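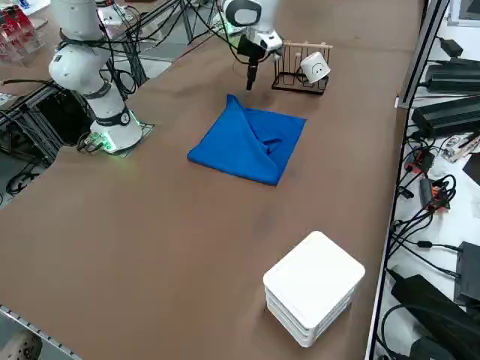 Table de travail, tissu bleu plié.

Ticket : diffusion du conseil municipal de Clundwood
Objet : votes nominatifs absents du procès-verbal en ligne
Priorité : 3
Ouvert par : Manaia Quinlan, secrétariat des élus

Mardi, 9 h 10 - Le scrutin sur l'arrêté de stationnement s'affiche sans le détail par élu. Le total est correct. Export PDF identique.

9 h 45 - Digby Harawira : reproduit sur le serveur de test. Le module Vukari renvoie une erreur 500 dès qu'un conseiller a changé de groupe en cours de mandat. Cas présent : Hollis, désormais non inscrit.

10 h 30 - Table des mandats contrôlée, presque 700 lignes. Date de fin vide sur l'ancien groupe, d'où un double rattachement. Date saisie à la main, cache vidé.

11 h 05 - Page correcte, PDF toujours faux. Le générateur lit une copie de nuit. Régénération forcée par lots de 50.

14 h 20 - M. Quinlan confirme le PDF. Demande de contrôle à la saisie transmise à Zatville.

Statut : résolu, suivi éditeur en attente.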